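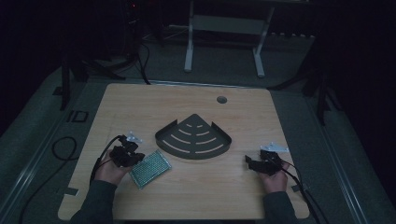
*Corner shelf, two brackets and perforated plate, with the hand-held grippers at the table.*

# Ondel Hand-Held Gripper Pair

The Ondel pair is a left and a right gripper that a person holds and works directly, one in each hand. It is sold for recording two-handed chores and small assembly jobs, and for finding out whether a two-finger tool can do a job at all before anyone pays for an arm. Skadus sells the pair, rents it, and stocks the spare parts.

Most people who write to us ask the same thing first: can a machine do this work yet? The answer depends on the job, so this page has our own results next to the specification.

## What we tried

We picked jobs that come up in a home or at a packing bench, and ran each one two ways. First a person did it with the Ondel pair. Then a pair of bench arms with the same fingers did it alone, after training on the recordings. A job counts as done if no one steps in.

| Job | Person with grippers | Arms alone |
|---|---|---|
| Pick a flat bracket off a table | Yes | Yes |
| Set a corner shelf upright | Yes | Mostly |
| Line up a bracket with a hole | Yes, slowly | Sometimes |
| Start a small screw by hand | Sometimes | No |
| Fold a dish towel | Yes | Sometimes |
| Load a cup into a rack | Yes | Mostly |
| Sort mixed cutlery | Yes | Sometimes |
| Peel backing off tape | No | No |
| Tie a trash bag | No | No |

The last two are the ones we get the most mail about. Fingers this stiff can't feel the edge of a tape backing, and a trash bag slides out of them. If your job looks like either of those, please don't buy the pair expecting it to work.

Shelf and bracket work sits in the middle. Picking up thin metal is fine once the fingertip pads are in good shape. Lining it up is where the time goes. A person with bare hands hung our test shelf in 5 minutes. The same person with the grippers took 15, with a screwdriver bit fitted to the right-hand tool. The arms did not finish.

## In the box

- Left gripper and right gripper, black
- Cable set, fitted
- Control box and power supply
- Two pairs of flat fingertips
- Two pairs of grooved fingertips for rods and edges
- Hex key and spare screws

The screwdriver bit holder is made by Drollgate and is sold separately. It fits the right-hand gripper only.

## Setup notes

Use a table you can walk all the way around. Cables should drop off the sides and not run across the work, or they will catch on small parts. Leave slack at the wrist, enough to turn the tool palm up. Dim light is OK for the grippers themselves, but check what your own cameras need.

Run the zero routine each time you power up. Close both tools fully, hold the button on the control box until the light stops blinking, and open them again. If one side drifts during a session, check the cable plug before anything else.

Change the pads when thin parts begin to slip. In our shop a set lasts around 11 weeks of daily use, less with raw metal edges.

## Tsuchiya mount

Tsuchiya makes an adapter plate that lets the same fingertips go on a bench arm. You need one plate per arm. It ships with four screws and no instructions, so we put a one-page sheet in with every order. The older plate, sold before April, has a different hole pattern and does not fit the current fingertips.

## Buying and renting

The pair is in stock. Rental is by the week, with a minimum of two weeks, and the fee for the first rental comes off the price if you decide to keep it. Pads are not covered by the warranty. Cables are covered for a year unless they have been cut or pinched.

If you aren't sure about a job, send us the part. Small items that fit in a shoebox are best. We will try it with the grippers and write back with what happened, including if it was a flat no. Include a return label if you want the part back.

Results table last updated 4 June 2023.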